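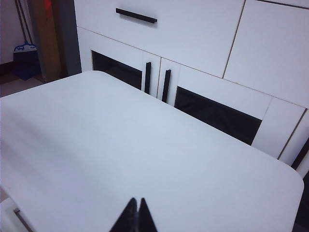
Naledi Fourie respondió al borrador que el apartado sobre los hermanos se quedaba corto, que en casi todas las familias de su grupo la conversación difícil con la madre o el padre estaba precedida por otra, igual de difícil, entre los hijos, y pidió que el informe lo dijera en las primeras líneas. Queda dicho, y se desarrolla en el apartado 3.

Programas > Familia y relaciones > Staltotum > Informes de seguimiento

Programa Staltotum: conversaciones entre hijos adultos y padres mayores
Informe de progreso dirigido a la Fundación Zariņš
Entidad ejecutora: Asociación Cerix
Fecha de cierre de la información: 19 de agosto

1. Objeto del informe

El presente documento da cuenta de la marcha del programa Staltotum durante el segundo periodo de la ayuda concedida por la Fundación Zariņš. El programa acompaña a familias en las que un hijo o una hija adultos desean retomar, o iniciar, conversaciones aplazadas con un progenitor de edad avanzada: la vivienda, los cuidados, el dinero, las desavenencias antiguas, la muerte del otro progenitor. No se trata de un servicio de terapia ni de mediación jurídica, y así se hace constar en el documento de acogida que firma cada participante.

El informe sigue el orden de los compromisos recogidos en el convenio. El detalle económico se remite por separado, en el modelo facilitado por la Fundación.

2. Familias participantes

Al cierre de este periodo participan en el programa 28 familias. De ellas, 17 han completado el ciclo de encuentros y las restantes se encuentran en distintos momentos del recorrido. El ciclo consta de seis encuentros, con una separación mínima de una semana entre uno y otro, si bien varias familias han solicitado intervalos más largos y se les han concedido.

La mayor parte de las solicitudes llega por iniciativa de una hija. Es menos frecuente que sea el padre o la madre quien se dirija a Cerix, y cuando ocurre, el motivo expresado suele ser de orden práctico: una casa que se quiere vender, un poder que conviene firmar. En las entrevistas iniciales aparecen después otros asuntos. Una participante de edad avanzada acudió para hablar de la escritura de un piso y dedicó la hora completa a la boda de su hija menor, a la que no había asistido.

Se mantiene el criterio de no admitir a familias con procedimientos judiciales abiertos entre sus miembros. En este periodo se ha aplicado en varias ocasiones, siempre con derivación a un servicio público de mediación y con una comunicación escrita a la persona solicitante.

3. Desarrollo de los encuentros

La coordinación de los encuentros corresponde a Mhairi Moncrieff. El primero se celebra con el hijo o la hija a solas; el segundo, con el progenitor a solas; los siguientes son conjuntos. Esta secuencia, prevista en el proyecto original, se ha respetado en todos los casos salvo cuando el progenitor ha pedido expresamente estar acompañado desde el comienzo.

La experiencia del periodo obliga a matizar un supuesto de partida. El proyecto describía la relación entre un hijo y un progenitor como unidad de trabajo. En la práctica, las decisiones sobre cuidados se han discutido antes entre hermanos, a menudo por teléfono y sin acuerdo, y el progenitor llega al encuentro conociendo ya las posiciones de cada uno o sospechándolas. En el grupo de Naledi Fourie esta circunstancia se ha dado en casi todas las familias. En el grupo de Anathi Nkosi ha sido menos habitual, por tratarse en buena parte de hijos únicos o de familias con hermanos residentes en el extranjero.

A raíz de estas observaciones se introdujo una sesión optativa entre hermanos, sin presencia del progenitor. Se celebra entre el segundo encuentro y el tercero y no computa dentro del ciclo. El coste se ha absorbido con cargo a la partida de formación interna, según autorizó la Fundación mediante correo electrónico. Los participantes la han valorado de forma desigual. Algunos la consideran la parte más útil del recorrido. En dos familias, sin embargo, la sesión aumentó la tensión existente y fue necesario aplazar el encuentro siguiente.

Se han recogido asimismo peticiones relativas al lugar. Las salas de Cerix resultan adecuadas para las entrevistas individuales, pero varias madres han manifestado que en casa hablan de otro modo, mientras pelan fruta o doblan ropa, y que sentadas frente a una profesional les cuesta empezar. Se ha autorizado que uno de los encuentros conjuntos tenga lugar en el domicilio del progenitor cuando todas las partes lo acepten. Los desplazamientos se programan por la mañana.

4. El cuaderno Piseo

El convenio preveía la elaboración de un cuaderno de preguntas para uso doméstico, denominado Piseo. La redacción ha estado a cargo de Elspeth Munro. El material reúne más de 100 preguntas, ordenadas por temas, que las familias pueden utilizar entre un encuentro y otro sin obligación de seguir el orden propuesto.

La primera versión se entregó a las familias al comienzo del periodo. Los comentarios recibidos han sido favorables en lo que se refiere a los capítulos sobre la infancia de los padres, los abuelos y las casas en las que vivió la familia. Son estos los que más se usan, y varias hijas señalan que a través de ellos supieron por primera vez cómo había sido la relación de su madre con la suya. El capítulo sobre el final de la vida se usa poco. Quienes lo han abierto lo encuentran demasiado directo en las primeras páginas, y una familia devolvió el cuaderno con ese capítulo grapado.

Elspeth Munro ha preparado una segunda versión en la que las preguntas sobre el final de la vida se reparten entre otros capítulos. Se ha ampliado además el cuerpo de letra y se ha suprimido el espacio para la firma, que inducía a pensar que se trataba de un documento con efectos legales. La impresión está pendiente de presupuesto definitivo.

5. Incidencias

Se comunican las siguientes, de acuerdo con la cláusula correspondiente del convenio.

Una familia abandonó el programa después del tercer encuentro por decisión del padre. Se ofreció a la hija una entrevista de cierre, que aceptó. Esta familia no figura entre las indicadas en el apartado 2.

La baja temporal de una de las profesionales retrasó varios encuentros durante la primavera. El calendario se ha recuperado en parte; las familias afectadas fueron informadas por escrito y ninguna solicitó la devolución de la cuota simbólica.

El cuestionario de salida ha dado problemas de interpretación. La pregunta sobre si la relación «ha mejorado» recibe respuestas que no guardan correspondencia con lo expresado en las entrevistas: hay personas que contestan negativamente y, preguntadas después, explican que ahora discuten más porque antes no hablaban. Shona Morrison, responsable de la evaluación, propone sustituirla por preguntas sobre hechos concretos, como la frecuencia de las llamadas o los temas tratados en el último mes. Se solicita la conformidad de la Fundación, dado que el cambio impedirá comparar los resultados con los del periodo anterior.

6. Previsiones para el periodo siguiente

Está prevista la finalización del ciclo de las familias actualmente en curso y la apertura de una nueva convocatoria en octubre. La convocatoria incluirá de manera explícita la sesión entre hermanos, siempre que la Fundación apruebe su incorporación como actividad estable y la consiguiente modificación del presupuesto.

Se distribuirá la segunda versión del cuaderno Piseo, en primer lugar entre las familias nuevas. Las que ya disponen de la versión anterior podrán canjearla si lo desean, aunque algunas han escrito en ella y han anunciado que prefieren conservarla.

Quedan sometidas a la decisión de la Fundación Zariņš las siguientes cuestiones: el carácter estable de la sesión entre hermanos, la modificación del cuestionario de salida y el traslado del remanente de la partida de desplazamientos a la de impresión. Cerix queda a disposición de la Fundación para aportar las actas anonimizadas de los encuentros que se estimen necesarias.

Documentos relacionados
Staltotum: informe de progreso del primer periodo
Documento de acogida para familias participantes
Piseo: índice de temas de la primera versión
Criterios de admisión y derivación

Asociación Cerix | Contacto | Aviso legal | Volver arriba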